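The Flat Sheet

By Danica Kolev
October

A poster spends most of its early life rolled up. It is rolled when it leaves the printer, rolled when it is sold, and very often still rolled years later, standing in the corner of a wardrobe behind the winter coats. When somebody finally takes it out and tries to put it on a wall, it springs shut, and the trouble starts. Drawing pins go in at an angle. A mug is put on one corner and a dictionary on another. Somebody runs a hand across the middle and leaves a crease that will be there as long as the paper is.

Glenys Llewellyn has been flattening other people's posters for 14 years, first at the back of a framing shop and now in two rooms above a bakery in Cunivside. She keeps a ledger of every sheet that comes up the stairs. The last number in it when I visited was 2,451, a film poster from a closed cinema, folded in eight and brown along every fold. Most of her work is less old than that. People bring her band posters, exhibition posters, railway prints, maps, and more and more of the illustrated kind that are sold at comic fairs and through the post, with characters from games and animated series on them.

"They're bought by people of 20 and they're on thin paper," she said. "They get moved from one rented room to the next. By the third room they look it."

Her method has hardly changed since the framing shop. The sheet is laid face up on a clean table and left alone for an afternoon. She doesn't pull at it. If it won't stay open she puts strips of felt along the edges, with flat steel bars on top of the felt, and moves them outwards a little at a time. Once it will lie still she looks at it from the side with a lamp held low, and only then does she decide whether it needs anything more. A good many don't. They need blotting paper, a board, some weight and a week.

The ones that do need more go into what she calls the damp box, a lidded plastic tray with a wet cloth in the bottom and a rack above it. The paper takes up moisture from the air in the box and relaxes, and it can then be dried flat between blotters. She won't do this with inkjet prints, which may run, or with anything signed in felt pen. She won't do it on a Thursday either, when the bakery ovens are on all night and the floor is warm enough to dry things unevenly.

I asked what people get wrong at home and she answered without having to think. They iron it. They roll it the other way, tightly, which gives a curl at both ends and a set of small dents across the middle. They use sticky tape on a tear. They put it under a mattress, where it picks up the pattern of the slats.

Divya Chacko did two of those things before she found Cunivside. She collects illustrated posters and has done since school, and her flat has more of them than it has wall. Most are kept in a plan chest she bought from a surveyor's office, five drawers deep, which takes up half of the spare room and had to come in through the window. She turns the sheets over to a different drawer every few months and hangs whatever comes to the top.

She likes purple ones. She was a little embarrassed to say so, but it is the plain truth of the collection, and once you have seen a drawer of it you understand. Violet and pink inks are used heavily in this sort of illustration, for night skies and hair and the light from shop signs, and they are hard to print well. On a cheap copy the violet goes to a dull blue and the pink sits on top of it like chalk. On a good one you can't find the place where one becomes the other.

They are also the first colours to fade. Chacko has a pair of the same print, bought together, one of which hung for two summers opposite a window. The pinks in it are now nearly gone and the girl in the picture has turned a sort of grey. She keeps both, and shows them to visitors who are thinking of hanging something in a sunny hall.
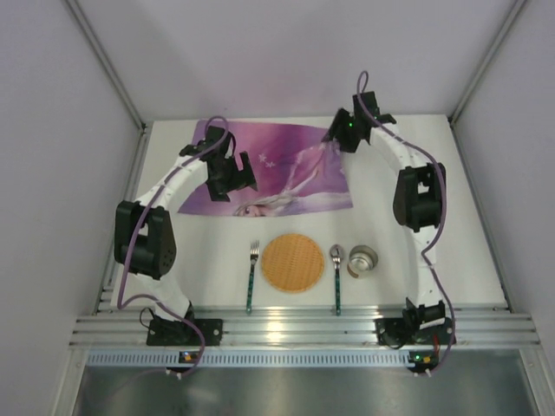

A poster in purple, violet and pink laid out flat, with the girl's long pale hair along its lower edge. The sheet is slightly wrinkled.

Wrinkles are a different matter from creases, and it's worth knowing which you have. A crease is a broken line. The fibres have been bent past the point where they will go back, and on a coated paper the surface has cracked as well, so that you see a thin white line through the ink. Nothing will take that out. A framer can make it less obvious and a conservator can tone it in, but it is there for good.

A wrinkle is only a place where the paper has stretched or swelled more than the paper next to it. It has no sharp edge. You can feel it by laying your hand flat, and you can see it when light comes across the sheet, though from straight above it may hardly show. Llewellyn reckons most light wrinkles will settle under weight if you are patient. The ones that come back are usually in sheets that have been kept somewhere damp, and in those cases it is the room that wants attention.

Dark areas show it worst. A pale sky can be quite badly cockled without anybody noticing once it is behind glass, but a wide stretch of deep purple picks up every ripple, especially on a gloss paper. Faces are the other difficulty. A wave through a background is put up with, and the same wave through an eye is seen from the doorway.

The table matters more than people expect. Llewellyn's is a plain white one, wiped down each morning and again before anything is put on it. She chose white so that she could see crumbs, grit and hairs, any of which will be pressed into the paper if they are trapped under a weight. She has a rule against drinks, and another against pens. Pencils are allowed, at the far end.

If you have no table to spare, a clean board on the floor under a bed will do very well, provided that it is larger than the poster on all four sides. Put a sheet of blotting paper or plain unprinted newsprint on the board, then the poster, then another sheet, then a second board. Books can go on top, spread out evenly and not stacked in the middle. Leave it for a week. Have a look, and if it is still lively leave it for another.

Wash your hands first and dry them properly. Cotton gloves are often recommended, but Llewellyn doesn't use them on thin paper, as she says she can't feel the edge through them. She lifts a sheet by two opposite corners, letting the middle hang in a shallow curve, and never by one corner or by both corners of the same side. With anything large she asks for a second pair of hands. Half moon dents, the small curved marks you see so often on old posters, come from somebody holding a big sheet by one edge and letting the weight bend it over a thumb.

Then there is the question of what to do with a poster once it is flat. A frame is best if you mean to look at it. The glazing should not touch the print, so you need either a mount or a narrow spacer round the inside of the frame. Ordinary glass keeps out dust and not much else. Glass that cuts ultraviolet light costs a good deal more, and for the purple end of the colour range it is money well spent, although a shady wall costs nothing and does a large part of the same job.

Nathalie MacPherson frames most of what leaves the two rooms in Cunivside, from a workshop on the other side of the river. She prefers to fix posters with paper hinges at the top edge only, so that the sheet can move as the weather changes. A poster stuck down all over will look very smart on the day it is collected. It can't be got off again without damage, though, and if the board bows, the print bows with it. She has turned away customers over this and seems not to mind.

Her advice on proportion was useful too. Where the main figure lies low on the sheet, with most of the picture open above it, she leaves a deeper border at the bottom than at the top, otherwise the whole thing seems to be sliding out of the frame. She mocks it up with strips of card before cutting anything, and makes the customer stand back and look.

For storage, a shallow drawer is the ideal, and an artist's folder kept flat is nearly as good. Interleave with tissue that is sold as acid free. Don't use the coloured tissue that comes in shoe boxes, which can mark. If a tube is all you have, choose the widest one you can find, roll the poster round the outside of a narrower tube with the picture facing out, wrap it in tissue, and slide the lot inside. Write on the cap what it is. Llewellyn has opened a great many unlabelled tubes for people who were looking for something else.

Chacko was due to collect on the afternoon I was there, and arrived with flour on one sleeve from leaning on the bakery counter. Llewellyn sent her to wash before she would lift the top board. There were three sheets between the blotters, all of them hers, and two had come quite flat. The third still had a low ridge running in from one side. They looked at it for some time with the lamp. Then Llewellyn put the blotter back, and the board, and the weights one after another, and wrote "one more week" beside the number in the ledger.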